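I went to the zoning board hearing on Monday evening and I promised some neighbors to write down what was said. I will do it in several posts. Please correct me if I have something wrong, I was writing by hand.

First item was Clarnico. They want to turn the old dry cleaner on Festby Street into a bakery with a café in front. The building stays. They ask for a change of use and for permission to put tables on the sidewalk.

The main problem is parking. The code asks for a certain number of spaces for a café and the lot behind the building has only two. Clarnico wants a variance for the rest. Their lawyer said most customers will come on foot. One board member asked how he knows this, and he said he will send a study.

Conceição Falcão spoke for the people who live on the alley side. She is not against the bakery. She is against deliveries at four in the morning, and she asked for a written condition that no truck comes before six. I thought she explained it very well and she stayed inside her time.

The applicant said six is late for bread. The chair asked if they could agree on five thirty. There was no agreement, so this stays open until the next meeting in March.

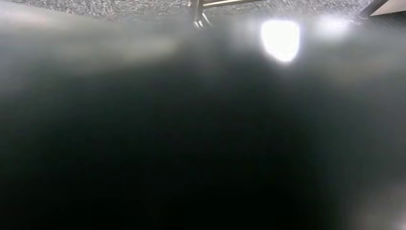
Second item took much longer. Texier owns the land next to the rail line and they want to build 60 apartments there, in two buildings. This was the first presentation, so there was no vote.

People asked mostly about the height. The building closer to the tracks is taller and the one closer to the houses is lower. I live on the lower side, so please read my opinion with this in mind.

Miroslava Bednárik asked where the rain water will go. Her basement is on the same slope. The engineer said there will be a tank under the parking lot. She asked who must clean the tank after the developer sells the buildings. He did not have the answer with him and the board put the question in the record.

I also had one question. The plan shows a gate between the new parking lot and our street, and the drawing does not say if it is for cars or only for people walking. The architect said only walking. I asked to have it written on the drawing and she said yes, it will be in the next set.

For those who asked me about the letters: the town must mail a notice to every owner inside 200 feet of the property. If you rent, you do not get one, your landlord gets it. So ask your landlord, or look at the paper on the door of town hall.

Third item was Guveo, who want a bigger sign with light on their store. The board said the light must be off when the store is closed. Guveo accepted and it was approved. It was very fast, I was still looking for my pen.

You can send comments about Clarnico and Texier to the planning office in writing. Put the street address of the project on top, and your own address also. A short letter is fine.

Somebody wrote to me asking if the Texier drawings are online. Not yet. You can see them on paper at the planning counter until four in the afternoon, and the clerk will make you a copy of single pages if you ask.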